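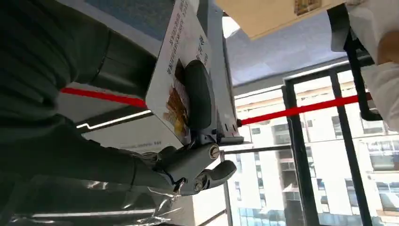

Pliltcombe Community Board > Food and Eating Out > Paper takeout menus, keep or toss?

covholm_kate
The drawer next to my stove won't close anymore and it's all takeout menus. Half of them are from places I've ordered from once. Does anyone still use the paper ones, or do you all order on your phone? Thinking of recycling the lot this weekend.

dTanner
Toss them. Prices are out of date by the time they hit your mailbox. I had one from the noodle place on Karnar Street that was off by 2 dollars on nearly every dish. The website is right, the paper is wrong.

Lamisi Mensah
I'd keep the ones from the small places. The apps add a fee and they leave dishes off. My usual order at the Sichuan place is only on the paper menu, in Chinese, with no English next to it. My neighbor read it out to me years ago and I wrote the name in pencil. If I threw that menu out I'd be stuck with orange chicken.

dTanner
You could take a photo of it and still toss the paper.

Lamisi Mensah
I have 3202 photos on my phone. I'm not going to find it in there when I'm hungry.

rowhouse_ed
Agree with Lamisi on calling direct. The app had my usual dumplings at 8 dollars plus delivery plus service. On the phone it was less and I picked it up myself. You do have to call before 6 pm or they don't answer.

mplsmark
Disagree on calling. Last two times I called in an order they got it wrong, and there was no record of what I asked for. With the app I at least have something to point at.

rowhouse_ed
Which place?

mplsmark
Siliņa Bakery, the lunch counter side. Rye sandwich, no onion. Got onion both times.

rowhouse_ed
That's their lunch counter, they'd put onion on it if you wrote it on the bag. Dinner is a different crew.

covholm_kate
OK so what do people do for storage? I have some 20 menus here and no system.

gJarrett
Three ring binder with clear sleeves, sorted by kind of food. One menu per place. When a new one comes in the mail the old one goes out. Takes up less room than a cookbook.

dTanner
A binder for menus seems like a lot of work for something you look at once a month.

gJarrett
It took me one evening in June and I haven't touched it since except to swap pages.

covholm_kate
Went through them last night. Four were for places that have closed. Kept the ones I order from and put them in a folder on top of the fridge. Drawer closes now. Lamisi, what's the dish called?

Lamisi Mensah
I'll copy it off the menu tonight and send you a message.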